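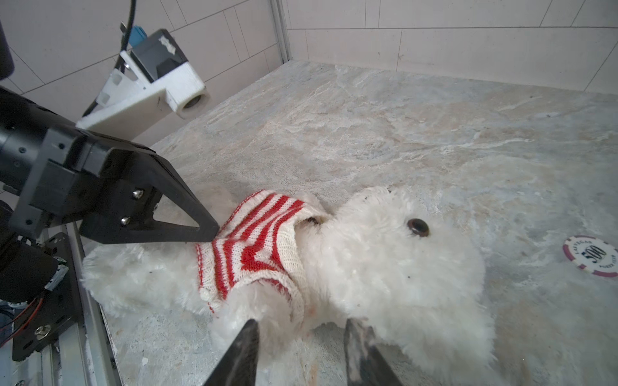
낡은 곰 인형 한 마리에게 옷을 입히는 재미를 아는 사람은 의외로 많다. 뜨개 작가 레일린 스텁스(Raelene Stubbs)도 그중 하나다. 매카이(Mackay)에 있는 작업실 '닐툼(Niltum)'에서 그가 인형용 스웨터를 뜬 지 올해로 13년째인데, 그의 선반 앞에 서면 정말이지 하나하나 다 만져 보고 싶어진다!

내가 한눈에 반한 건 빨간색과 흰색 줄무늬다. 털이 긴 흰 곰에 이보다 잘 어울리는 배색이 또 있을까. 흰 털이 빨간 줄을 더 빨갛게 보이게 하고, 니트 밖으로 삐져나온 털은 그것대로 사랑스럽다.

## 코 하나하나 들여다보기 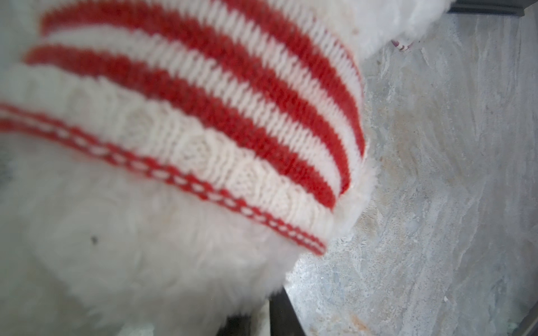

*V자 메리야스뜨기 줄무늬와 꽈배기 무늬 단*

스텁스는 메리야스뜨기로 줄무늬를 넣을 때 색이 바뀌는 첫 단을 조금 느슨하게 뜬다. 그래야 둥근 몸통에 감겼을 때 줄이 당기지 않는단다. 꽈배기는 손이 훨씬 많이 가지만 그는 이 부분을 제일 좋아한다. "작은 옷일수록 무늬가 크게 보이거든요. 100코도 안 되는 옷에 꽈배기를 넣으면 얼마나 신나는데요."

실은 '누르키아(Nurkia)' 면 혼방, 바늘은 2mm. 초보자라면 꽈배기를 빼고 줄무늬만으로 시작해도 충분히 예쁘다.

## 입히는 순서
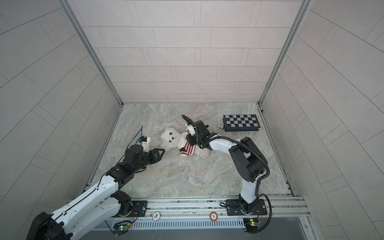
*흰 털 곰 인형은 눕혀 놓으면 다루기 편하다*

털이 긴 인형은 앉혀 놓고 씨름하면 금세 지친다. 평평한 곳에 눕히고, 손바닥으로 털을 한 방향으로 쓸어 준 다음 니트를 조금씩 움직인다. 옷이 목 쪽으로 뭉치면 양쪽을 나란히 잡고 살살 펴면 된다.

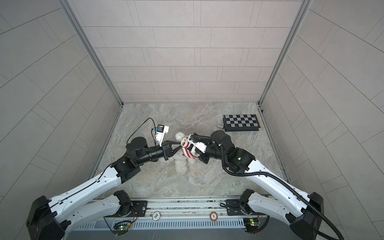
한쪽만 잡아당기면 줄무늬가 비뚤어지고 코도 늘어난다. 털이 끼었을 때는 끝이 뭉툭한 돗바늘로 빼내는데, 나는 이 마무리가 그렇게 재미있을 수가 없다. 풀린 실오라기는 자르지 말고 안쪽으로 숨길 것.

스텁스는 5월에 새 도안집 《로투라(Rotura)》를 낸다. 인형 옷 도안 8가지가 실리고, 줄무늬 스웨터는 맨 첫 장에 나온다.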